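I finally did it. After two years of saying "we should really get out of the city for a while," I spent most of November in Skulden, in a rented room over the bakery, with one suitcase and no plan at all.

Let me back up a bit. My friend Stojan had been telling me about the place forever (he grew up one valley over, in Purnham, and thinks everywhere else is too loud). I figured I'd last 3 days. I lasted almost the whole month!

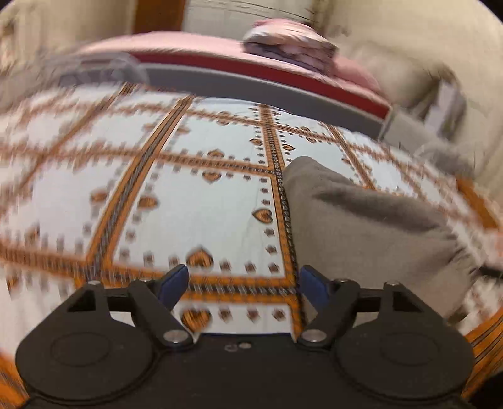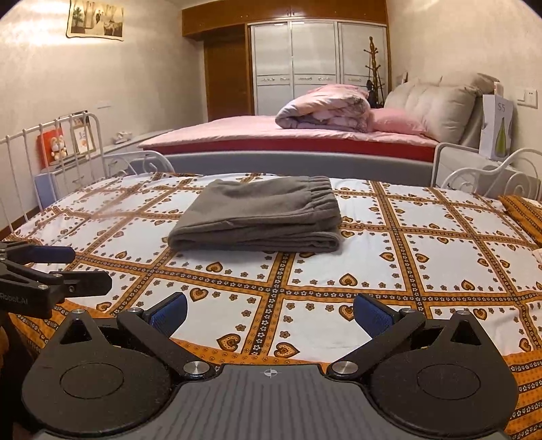 The thing I keep trying to explain to people back home is how slow the mornings are. The bus to Flilville goes at 8:40 and then there isn't another until after lunch, so if you miss it, well, you've missed it. I missed it a lot. I'd get a coffee downstairs and a roll with plum jam, then walk up the hill to the old chapel and back, and by then it would be eleven and I'd feel like I had done a full day's work.

I did make it to Flilville twice. The market is smaller than I'd hoped, but there was a man selling smoked cheese that I still think about. I bought way too much of it and ate it on the bus home with my fingers, very elegant. The second time it poured and I hid in the library for two hours reading a history of the local railroad, all 593 pages of it sitting there on the table (I got to page 40, maybe).

Money-wise it was fine. The room was cheap that time of year and I cooked most nights, mainly soup. My one splurge was dinner at Vasić, down by the river, where I had trout and a potato thing with so much butter in it that I asked for the recipe. They said no.

Would I go back? Yes, but I'd bring better boots and a proper reading lamp, and I'd go a couple of weeks earlier while the trail to the upper lake is still open. Stojan says that walk is the whole point of Skulden and he can't believe I skipped it. I've been hearing about it ever since.

Next post will be the soup recipes, for the three of you who asked.

Contact | © 2026 Todor Vidmar | Back to top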